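Zuromberg acolhe em fevereiro o encontro técnico Ernurach sobre engenharia de software

Zuromberg, 18-10-2021

A nona edição do encontro Ernurach, dedicado a testes e manutenção de software, realiza-se em fevereiro no Hotel Amundsen, em Zuromberg. A organização recebeu 241 propostas de comunicação, que estão agora em avaliação. Os autores serão informados por correio eletrónico.

O programa inclui 13 sessões paralelas e duas oficinas práticas, com inscrição à parte. A sessão de abertura cabe a Kjell Lunde, que falará sobre a manutenção de sistemas antigos na administração pública.

"Tivemos mais propostas vindas de empresas do que na última edição, e isso obrigou-nos a alargar o programa", afirma Vidar Sjöberg, presidente da comissão de programa.

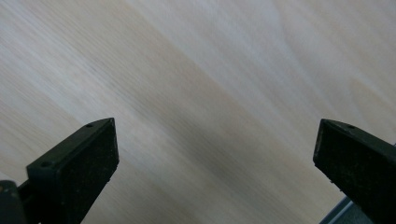 Os participantes beneficiam de uma tarifa reduzida no hotel, com pequeno-almoço incluído. Para a obter, devem indicar "Ernurach" no momento da reserva. O centro de congressos Tilov, a 9 minutos a pé, recebe as oficinas. O almoço está incluído na inscrição; o jantar do encontro é pago à parte.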